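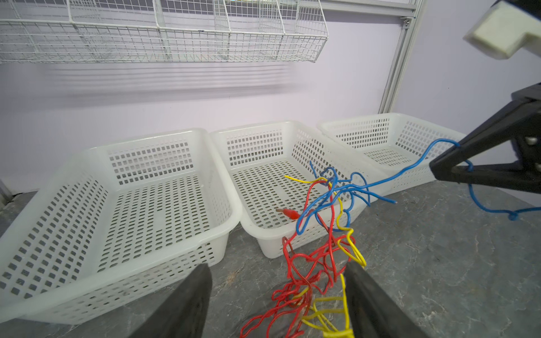
White baskets in a row, wires in front.

4 min read
Search this site Go

We drove up to the Wornel open day in April, mostly for the dye house, and I am so glad we did — the old Hilano mill beside the river has been brought back beautifully, with 2,272 spindles on the top floor (you feel them through your shoes!).

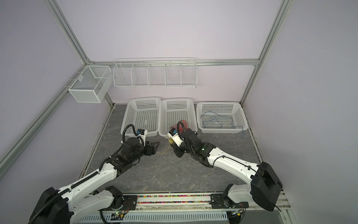

White shelving and baskets against pale lavender walls.

The dyers had 30 skeins of wool hanging out in every shade of onion skin, and they let us stir a pot of madder for as long as our arms held up.

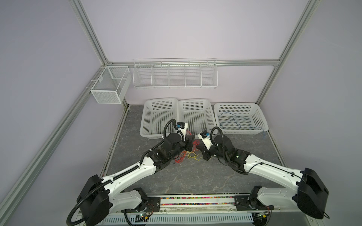 Two arms reaching toward the back wall.

Lunch was at the Delacroix tearoom across the yard, where the leek soup costs three dollars and comes with far more bread than anyone needs. Do go before noon, as the line gets long. 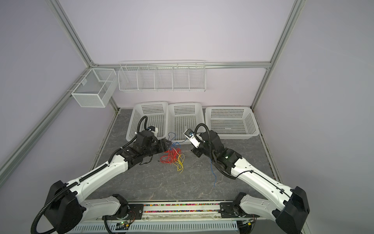
Colored wires on the gray marble-patterned floor.

We finished in the mill shop, and I came home with a Hotik blanket I had no business buying — soft as anything, and already on the good chair.

Last updated: April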